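Kerby Drug Policy Working Group
Minutes of the November meeting

Chair: Neema Tanui
Minutes: Setsuko Nomura

The meeting opened at 6:30 p.m. A quorum was present. Apologies were received from the Massawe office, which sent written comments on item 4.

1. Minutes of the last meeting

Approved with one correction. Under "Treatment places," the sentence saying the county had agreed to fund the extra beds should read "had agreed to consider funding." The corrected copy will replace the one on the website.

2. Matters arising

The letter to the county health department on naloxone supply went out in the form agreed last time. A reply has come in. It says the department will keep supplying kits to libraries and bus stations but will not commit to shelters until the new budget is passed. Members felt this was less than had been promised by phone. Neema Tanui will write again and ask for a date.

The request for arrest figures broken down by substance is still open. The sheriff's office has asked for the request to be resubmitted on its own form. Setsuko Nomura has the form and will send it in.

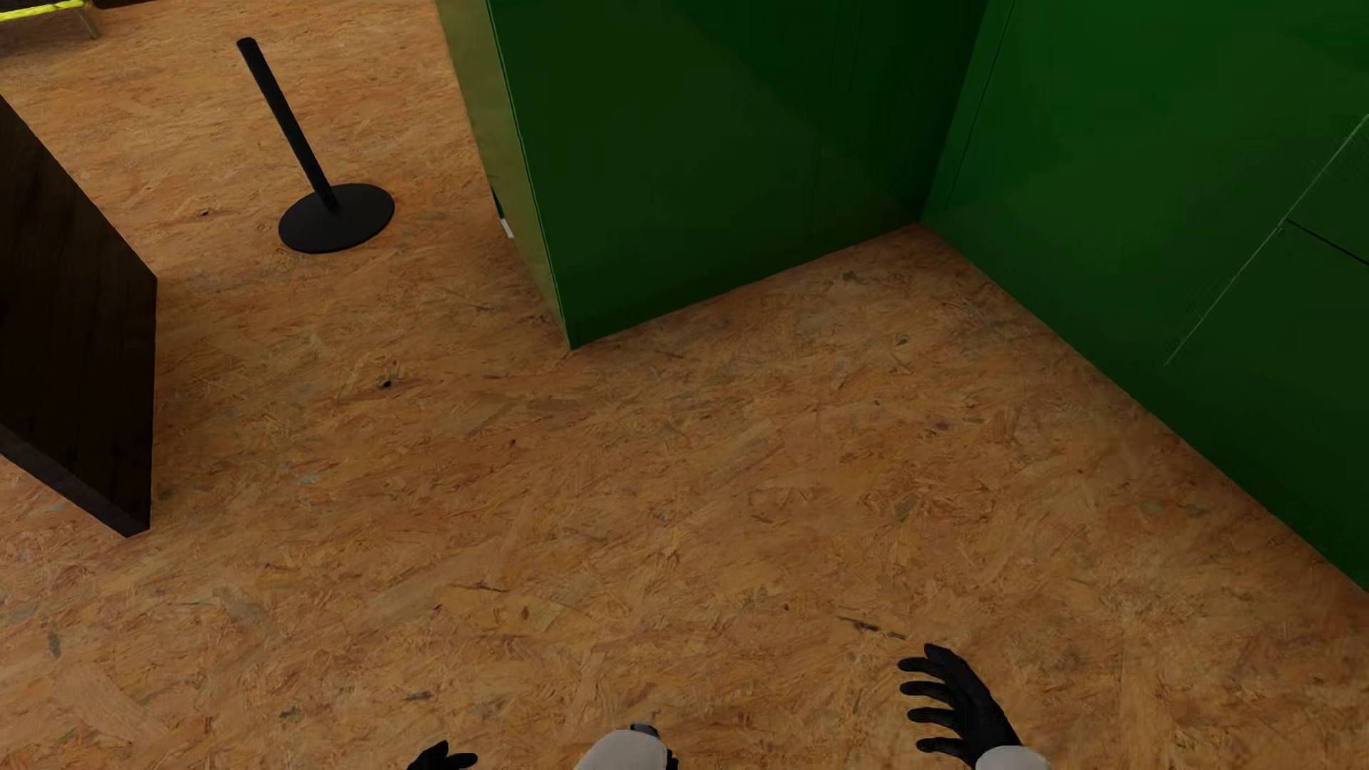

3. Response to the state consultation on possession penalties

The draft response was circulated before the meeting and runs to 30 pages with the annexes. Discussion was mostly on section 2, which recommends that first possession offenses be handled by referral to an assessment service, with no charge filed if the person attends.

Several members supported the section as written. One member said that the draft takes it for granted that assessment appointments will be available, and that in the north of the county the wait is already too long for a referral to mean much. It was suggested that the recommendation be tied to a maximum wait of 30 days, after which the referral would lapse with no penalty to the person referred. There was some disagreement on whether a lapse would be accepted by the prosecutor's side. The wording was put to a vote and carried, with 3 against.

Section 5, on supply offenses, was left out of the vote. Members want to see the sentencing tables first. The paragraph comparing our state with its neighbors is to be cut. The sources are old, and two of the states named have changed their law.

Agreed: Setsuko Nomura to redraft section 2 and circulate it. Comments by email only, please, with paragraph numbers.

4. Prescription monitoring contract

The state has shortlisted Tirberg to run the replacement prescription monitoring system. The group has no view on the choice of company. The concern is with clause 9 of the published terms, which would let police query patient records without a warrant if the request is marked urgent. "Urgent" is not defined anywhere in the document.

The written comments from Massawe were read out. They ask the group to oppose the clause outright. Others preferred to ask for a definition, a log of all urgent requests, and a yearly public report. After discussion it was agreed to oppose the clause and to list those safeguards as the minimum if it is kept.

A question was asked about whether veterinary prescriptions are covered. No one present knew. To be checked.

5. Petition

The petition for longer clinic hours at the Kerby treatment center closed with 1434 signatures. Paper sheets and online names have been combined and duplicates removed. It will be handed in at the next county board session. Members who want to speak in the public comment period need to sign up with the clerk themselves; the group cannot do it for them. 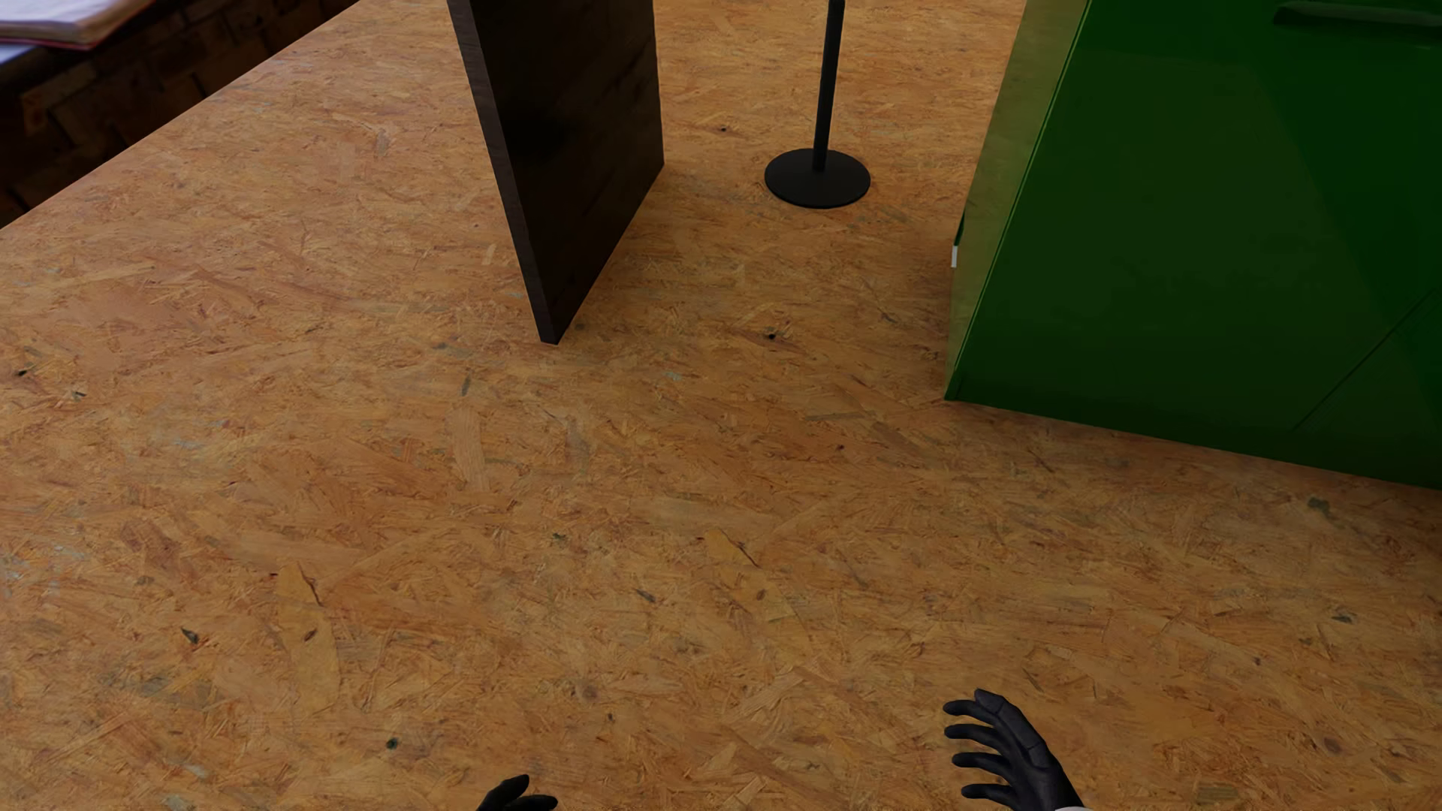 6. Floverex leaflet

The draft leaflet on Floverex was discussed briefly. The text on mixing it with alcohol is too small and should move to the front. The pharmacist who reviewed the draft wants the line about tapering changed to say that patients should not stop without speaking to their prescriber. Agreed. The Spanish version will wait until the English text is final.

7. Any other business

The room booking for spring needs to be renewed. Same room, same time.

A member asked whether the group would take a position on the proposed zoning limit for methadone clinics. It was felt there was not enough time to do this properly. To go on the next agenda as a full item, with the map if the planning office releases it.

Actions

Neema Tanui: second letter to the health department; submission on clause 9; ask about veterinary prescriptions.
Setsuko Nomura: records request form; redraft of section 2; corrected minutes to the website; leaflet changes.
All: comments on section 2 by email.

The meeting closed at 8:20 p.m.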